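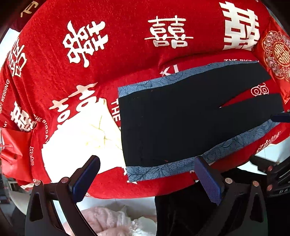 4 Collecting the demonstrations

4.1 Two ways of showing a task

We collected demonstrations in two ways. In the first, a person carries the Tiltow gripper in one hand and does the task directly, closing the fingers with a trigger. In the second, the same fingers are fitted to the Kuvov arm and the person drives the arm from a desk, watching through the wrist camera and a second camera on a stand. The fingers, pads and wrist camera are the same in both cases, and the camera is mounted at the same height above the pads, so that a policy trained on one kind of recording can be run on the arm without changing its input.

The two methods differ in what they cost and in what they leave out. With the hand-held gripper a demonstrator can walk into a bedroom, kneel by a drawer and start work. The arm has to be bolted to a bench, and the items have to be brought to it. On the other hand, the arm cannot be driven faster than it can move, and every motion it records is one it can repeat. People holding the gripper often reach from angles that the arm cannot match, or turn the wrist further than its last joint allows. We return to this in Section 4.4.

4.2 Items and places

The work covers cloth in the state in which it is found in homes: garments left on beds, bedding, covers, curtains, and items stored or laid out together. We asked demonstrators not to tidy before recording. Earlier sets of cloth demonstrations have mostly used a single towel or shirt on a plain table, where the outline of the item can be separated from the background by colour alone. That does not hold in the places we visited. Figure 4 gives the wrist camera's view in one hand-held recording. The pads are against the lower edge of a red fabric printed all over with double-happiness characters, just under the patterned blue-grey border of a black garment panel. A crumpled cream-white cloth covers part of the print on the left, and there is pale pink fluffy fabric between the fingers.

Views of this kind are hard for two reasons. First, the print does not follow the shape of the cloth in any simple way. The same character may be upright in one part and sideways or bent in another, depending on how the fabric curves, and a method that looks for strong lines will find more of them in the lettering than at the hem. Second, white and cream cloth is easily overexposed when the camera has set itself for a darker item, and the small folds that would show where to grip are lost. We left the exposure on automatic throughout, as it would be in use.

The full set takes in 273 separate items. Each was given a short written entry with the type of item, whether it was plain or printed, and how stiff it felt to the person handling it. Stiffness was judged by hand on a four-step scale. We had hoped to measure it with a bending test, but the test needs a flat strip of cloth and could not be done on finished garments without cutting them.

4.3 Instructions to demonstrators

Lejla Leka and Dragica Gashi wrote the instructions and trained the demonstrators. Each task was given as a single sentence, such as "lift the top item clear of the others" or "turn back the near corner", and the demonstrator chose where to grip. We did not mark grip points. In a trial round we had done so, and the recordings came out stiff: people moved to the mark even when the cloth lay in a way that made another point easier.

The remaining rules were these. Start with the fingers open and the item in view of the wrist camera. Keep the free hand out of the way. Do not smooth the cloth before gripping it. If the cloth slips, try again without stopping the recording, up to three times, and then stop. Say the name of the task aloud at the start, for the sound track.

Failed grips were kept where the demonstrator recovered. They turned out to be useful in training, and removing them made the policy worse at trying again (Section 6.2). Demonstrators needed some persuading on this point. Several deleted their own slips at first, and those recordings had to be made again.

4.4 Checking and removal

We made 3000 recordings and kept 2863. Each was watched once at normal speed by someone other than the person who made it. A recording was removed if the task was not finished, if the free hand touched the cloth, or if the camera position was lost for more than a second. The last of these was the most common cause. The position of the hand-held gripper is worked out from the wrist camera and a motion sensor, and when the view is filled by a single plain cloth close to the lens there is little for the camera to hold on to. Printed cloth gave far less trouble here, which is the reverse of what we found for hem detection.

Recordings that passed were then replayed on a model of the Kuvov arm. Where a stretch of motion was out of reach, we did not remove the recording. We moved the assumed base of the arm within a small range and tried again, and if this failed we cut the stretch and kept the rest, provided that the grip itself was included. A grip recorded without its approach is of little use, so in these cases the approach had to be complete from the point at which the item came into view.

Driven recordings passed this step without change, as expected. They were slower, though, and contained long pauses in which the operator was judging depth. We shortened pauses during which neither the arm nor the fingers moved. Mateja Radonjić compared policies trained with and without the pauses and found that the untrimmed recordings taught the arm to wait above the cloth, sometimes without ever closing the fingers.

4.5 Wear of the pads

The grip pads are textured and wear with use. Worn pads slide on glossy cloth, and a demonstrator makes up for this by squeezing harder without noticing. We therefore changed both pads together at fixed intervals and logged each change with the recordings, so that grip force can be read against pad age. Pads from the same batch were used on the arm. The log is stored with the Rulent data in the same folder as the item entries.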